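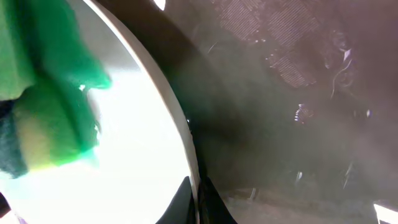
Wrist camera or overhead camera: what changed when we swapped
Speaker notes, Tsehay Admasu
Slot: 4 pm, second room. Javiera Palma takes the controller questions.

Slide 1. Title

Give name and group. Say that the slides will be shared and that the tables on slides 5 and 6 are easier to read there than on the screen.
The talk covers one arm, two grippers and two camera positions. It does not cover learning methods. Anyone who came for those should talk to Javiera afterwards.

Slide 2. What we were trying to settle

We had a working cell with an overhead camera and a parallel gripper. It handled boxes and bottles well. It handled dishes badly, and dishes with a cloth in or on them worse.
Two explanations were going round the group. One said the fingers were wrong: too blunt to get either side of a rim. The other said the camera was wrong: the arm covers the rim from above at the moment the view is most needed.
Each explanation had a purchase order attached, so we ran the comparison before buying anything in quantity.

Slide 3. Hardware

Arm: the Pikau, in its standard configuration. Payload is not a limit for anything in this talk.
Gripper A: the Kultico parallel unit with the flat pads it ships with.
Gripper B: the same Kultico body with narrow black fingers, tapered at the tip. The drive and the stroke are unchanged. Stress this. People assume we changed the whole gripper.
Camera 1: overhead, fixed to the cell.
Camera 2: a small colour camera at the wrist, looking along the fingers.
Controller: Zundirau, same release throughout. We froze it in April and left it frozen, including the bug on slide 8.

Slide 4. The task

Take a round dish by its rim, one finger inside and one outside. Close, lift, hold, set down. A crumpled cloth may be lying on the dish.
Reason for the cloth: it hides part of the rim, and it changes shape every time someone touches it. A fixed model of the dish is of limited use once a third of the edge is missing.
Define a success here, slowly. The dish leaves the surface, stays level within the limit on the slide, and the cloth is not between the pads. If cloth is caught, the trial fails even when the lift looks fine. We argued over this rule for a while and kept the strict version.

Slide 5. Trial plan

Four combinations: two finger types by two camera positions. 700 trials in total, split evenly.
Order was shuffled in blocks, with a finger change between blocks. Changing fingers takes a hex key and a recalibration. Changing cameras is a switch in software, as both were mounted all the time.
Someone will ask whether the wrist camera body got in the way during overhead trials. It was on the arm in every trial, so any effect is shared.

Slide 6. Results, fingers

Read the two rows, not the whole table.
With the overhead camera, the tapered fingers helped a little. With the wrist camera, they helped a great deal. The flat pads did poorly with either.
Main failure with flat pads: the inner pad lands on the floor of the dish before the rim is far enough between the pads. The arm stops on force and the trial ends.
Main failure with tapered fingers and overhead view: sideways error. The outer finger comes down on top of the rim. With a narrow tip there is less pad to forgive a bad approach.
So the answer to slide 2 is that both groups were partly right. Pause here. Take one question if there is one.

Slide 7. Results, light

This slide gets the most email, so leave time for it.
From the wrist, a white dish under a strong lamp goes close to pure white while everything past the rim stays dark. Auto exposure makes it worse. As the fingers close in, the share of white in the view grows, the exposure drops, and then it hunts.
We tried three things.
First, fixed exposure set for the dish. The inside of the rim recovers and the background is lost. For a rim grasp that is acceptable.
Second, fixed exposure set for the background. Useless for this task.
Third, exposure measured only in a window between the fingertips. Best of the three, and what we use now. The window straddles the rim during the last part of the approach, so it sees some bright and some dark.
Mention that the rim itself was the most dependable feature. Even with the interior blown out, the thin shadow on the outer side gives an edge the detector can follow. Coloured cloth also survives well. White cloth on a white dish does not, and we have no fix for it.

Slide 8. Controller

Handover to Javiera if she is in the room. If not, keep it short.
Zundirau takes pose corrections from the camera up to a set distance from contact and then runs blind to closure. The default distance was tuned for the overhead view. For the wrist view it is too large. We shortened it, and most of the gain shows up there.
The bug: a correction arriving in the same cycle as the cut-off is applied twice. It is rare, and visible in the log as a small sideways kick. Those trials were kept and counted as they fell.

Slide 9. Cost

The tapered fingers and the wrist mount came to 1150 for the cell, camera included, labour not included. The overhead camera stays in place. It still does the first search, and the wrist camera takes over for the approach.
Tip wear is a running cost. The points round off and need replacing before they look as if they do. We check them with a gauge.

Slide 10. Limits

One arm. One shape of dish, in two sizes. No wet dishes and no glass.
Shiny objects in the background give small bright specks in the wrist view. The detector ignored them in our set, but our set did not have many.
Depth was not tested at the wrist. The sensor we had could not focus that close.

Slide 11. Next

Repeat with a textured surface under the dish. Repeat with the fixed build of Zundirau. Try a softer pad on the outer finger only.

Backup slides

B1: calibration procedure, wrist camera to fingertip.
B2: failure list by block. Block 4 has a loose connector; the affected trials were rerun and both sets are shown.
B3: full exposure settings. Point people here if they ask for numbers on slide 7.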